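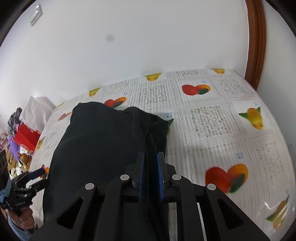 Kapitel 6
Anthropometrische Erfassung des Ernährungszustands

6.1 Gegenstand und Abgrenzung

Die Beurteilung des Ernährungszustands stützt sich auf vier Informationsquellen: Ernährungsanamnese, klinische Untersuchung, Laborparameter und Anthropometrie. Das vorliegende Kapitel behandelt ausschließlich die letztgenannte. Unter Anthropometrie wird die standardisierte Messung von Körpermaßen verstanden, also von Körpermasse, Körperhöhe, Umfängen und Hautfaltendicken. Laborchemische Marker wie Albumin und Präalbumin sind Thema des folgenden Kapitels; ihre Abhängigkeit vom Entzündungsgeschehen wird dort ausführlich dargestellt.

Anthropometrische Messgrößen sind kostengünstig, nicht invasiv und im ambulanten wie im stationären Bereich anwendbar. Ihr Aussagewert hängt jedoch in hohem Maß von der Durchführung ab. Eine Einzelmessung beschreibt einen Zustand, keinen Verlauf. Für die Diagnose einer Mangelernährung ist in der Regel der ungewollte Gewichtsverlust über einen definierten Zeitraum maßgeblich, und dieser lässt sich nur aus vergleichbaren Messungen ableiten.

Lernziele

Nach Bearbeitung des Kapitels können Sie
die gebräuchlichen Messgrößen definieren und ihre Einheiten angeben,
systematische und zufällige Messfehler unterscheiden,
den Body-Mass-Index berechnen und seine Grenzen bei Ödemen, Amputation und hohem Muskelanteil benennen,
ein Messprotokoll auf Vollständigkeit prüfen.

Vorausgesetzt werden die Grundbegriffe der Energiebilanz und die Kompartimentmodelle der Körperzusammensetzung.

6.2 Körpermasse

Die Körpermasse wird in Kilogramm mit einer Nachkommastelle dokumentiert. Gemessen wird auf einer geeichten Waage mit fester, ebener Unterlage. Teppichboden ist als Standfläche ungeeignet. Die Nullstellung ist vor jeder Messung zu prüfen. Die Person steht mittig auf der Plattform, das Gewicht gleichmäßig auf beide Füße verteilt, die Arme hängen seitlich herab. Bei Personen, die nicht stehen können, kommen Sitz- oder Bettwaagen zum Einsatz; der Waagentyp ist im Protokoll zu vermerken, ein Wechsel innerhalb einer Messreihe zu vermeiden.

Tageszeitliche Schwankungen entstehen vor allem durch Flüssigkeitszufuhr, Nahrungsaufnahme und Ausscheidung. Ein Liter getrunkenes Wasser erhöht den Messwert um 1000 g, ohne dass sich Fett- oder Muskelmasse geändert hätten. Verlaufsmessungen erfolgen daher möglichst morgens, nüchtern und nach Entleerung der Blase.
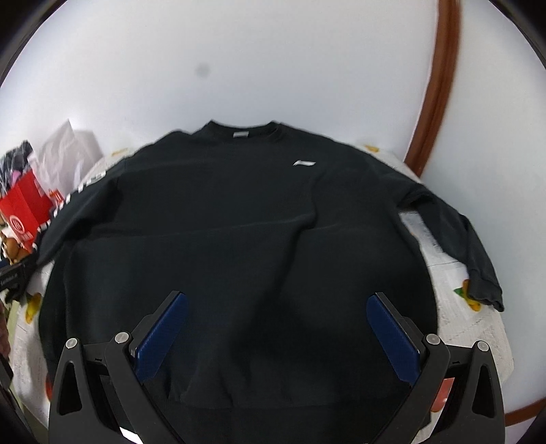

Eine weitere Fehlerquelle ist das Taragewicht, also die Masse all dessen, was mitgewogen wird, ohne zum Körper zu gehören. Schuhe, Gürtel und der Inhalt der Taschen werden grundsätzlich abgelegt. Gleiches gilt für Oberbekleidung: Ein Sweatshirt mit Rundhalsausschnitt wie das schwarze in der Abbildung wird vor der Messung ausgezogen und bleibt bei jeder Folgemessung ebenfalls unberücksichtigt. Pauschale Abzüge für Kleidung sind nur dann zulässig, wenn das Ausziehen nicht möglich ist. Der Abzug ist in diesem Fall gesondert einzutragen, damit der Rohwert rekonstruierbar bleibt.

Fallbeispiel

In der Ambulanz Trusmont wurden 582 Wägeprotokolle nachträglich gesichtet. Die Auswertung übernahmen Sumeya Lencho und Hagos Worku. In 90 Protokollen fehlte jede Angabe zur Bekleidung. Für die betreffenden Personen konnte nicht entschieden werden, ob eine dokumentierte Gewichtsabnahme einen tatsächlichen Substanzverlust oder einen Wechsel der Messbedingungen abbildete. Das Protokollblatt wurde daraufhin um ein Pflichtfeld ergänzt (vgl. Arbeitsblatt am Kapitelende).

6.3 Körperhöhe

Die Körperhöhe wird im Stehen mit einem fest montierten Stadiometer bestimmt. Die Messung erfolgt ohne Schuhe und ohne Kopfbedeckung, hohe Frisuren sind zu lösen. Der Kopf ist nach der Frankfurter Horizontalen auszurichten, wobei der Unterrand der Augenhöhle und der Oberrand der Gehörgangsöffnung auf einer waagerechten Linie liegen. Abgelesen wird auf Augenhöhe der messenden Person.

Erfragte Werte ersetzen die Messung nicht. Im höheren Lebensalter nimmt die Körperhöhe ab, während häufig die Angabe aus jüngeren Jahren beibehalten wird. Da die Höhe quadratisch in den Nenner des Body-Mass-Index eingeht, führt eine zu hoch angegebene Körperhöhe zu einem zu niedrigen Index. Ist eine Messung im Stehen nicht durchführbar, wird die Körperhöhe aus der Kniehöhe oder der Ulnalänge geschätzt. Die zugehörigen Regressionsgleichungen sind populationsspezifisch und werden im nächsten Abschnitt hergeleitet.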